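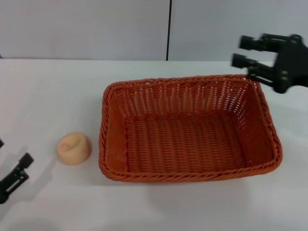 I have been trying to find the right bread basket for two years, which my sister says is a sad thing to admit in writing. Well, here we are, Ciara! I have found it, it's orange, and I'm going to tell you far more about it than you need.

Some background. When we moved into the apartment, the one thing I was sure of was that rolls would live on the table. In the house I grew up in there was always a basket out, and you could walk by and take one without asking. So I bought a basket, and it was terrible. It was one of those shallow round ones, very pretty in the store, and every time somebody reached in for a roll another one went over the side. After that I had a wire one from Corrigan (cold looking, and the crumbs went straight through to the table), and then for most of a year I just used a mixing bowl and felt bad about it.

The new one came from Cliler, the little home goods place next to the dry cleaner. I went in for a bath mat. It was on a low shelf behind some lampshades, and I saw the color first – a sort of rust orange, or burnt orange, depending on where you're standing. I don't own anything else that color. I walked away from it, looked at bath mats, and walked back.

What sold me was the rim. It's thick and twisted like a rope, and it goes all the way around, so you have something to grab when you're carrying the thing full. The sides are an open weave and they slope out a little toward the top. It's a rectangle too, with rounded corners, and I'm now a firm believer in rectangles for bread. You can line rolls up in a rectangle. In a round basket they just sort of huddle.

I still don't have a bath mat.

Now, the open weave does mean crumbs. I know what I said about the Corrigan one, and I stand by it, but the gaps in this are much smaller and I've decided to live with it. I fold a dish towel in the bottom when there's company. On an ordinary morning I skip the towel, tip the basket over the sink afterward and give it a couple of good smacks. For anything that gets stuck between the strands I use an old pastry brush, the one with the handle that's coming loose.

Please don't soak yours, if you have one. I asked my neighbor Eimear Noonan, who has a kitchen full of baskets, and she wipes hers with a barely damp cloth and leaves them upside down on a rack overnight. She also told me to keep it off the top of the fridge, and of course that was exactly where I'd been planning to keep it.

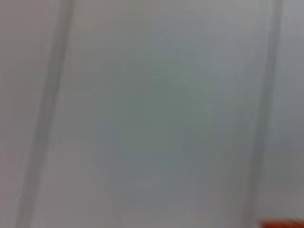
So it lives on the table, full time. The table is white and pretty plain and the wall behind it is a pale gray I picked in June of last year after way too many sample pots, and I'd been thinking for a while that the whole corner needed something. I tried a plant (it leaned). I tried a stack of cookbooks, and then I'd have to move the stack of cookbooks to eat. The orange is doing all the work now and I love it. I love it even with nothing in it, and that's just as well with the speed rolls go around here.

On the subject of rolls! A few of you asked for the recipe after the last post and it's nothing fancy. I use 1000 grams of bread flour, a packet of yeast, a spoonful of sugar, two of salt, warm milk and water until it feels right, and a good lump of butter. It makes a big batch and I freeze half. The only thing I'm fussy about is the shaping. I pull the edges up into the middle, give them a bit of a twist, and mostly I bake them seam side down so the tops are smooth. Sometimes I leave a few seam side up on purpose because I like the little fold you get. My husband says those ones taste better. They're the same dough, but I've stopped arguing.

Don't bake them too dark. I take mine out when they're still on the pale side, because the ones that go in the freezer get a second turn in the oven later and they'll color up then. And let them cool before they go in the basket. I was impatient the first time and the towel underneath got damp and a bit sad.

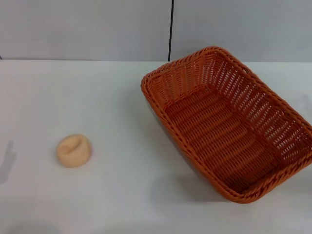
The other thing I keep fiddling with is which way the basket should sit. Straight along the back of the table looks neat, like a hotel breakfast, and it leaves more room for plates. At an angle it looks friendlier, and whoever's at the end can reach it without standing up. I turn it one way, my husband turns it the other, and neither of us has said a word about it in three weeks.

I did go back to Cliler to see if they had a smaller one for the bathroom, for washcloths and so on. They didn't in this color. They had a green one and a natural one, and the woman at the counter thought there might be another delivery later in the summer, so I left my number. If you're local and you see the small orange one before I do, please be kind and leave it on the shelf for me!

Next time I'll get to the pantry shelves, which I've been promising since forever. The flour has to come down off the top one before I can start, and I need to borrow Eimear's stepladder for that. And if anybody has a bath mat they like, tell me in the comments.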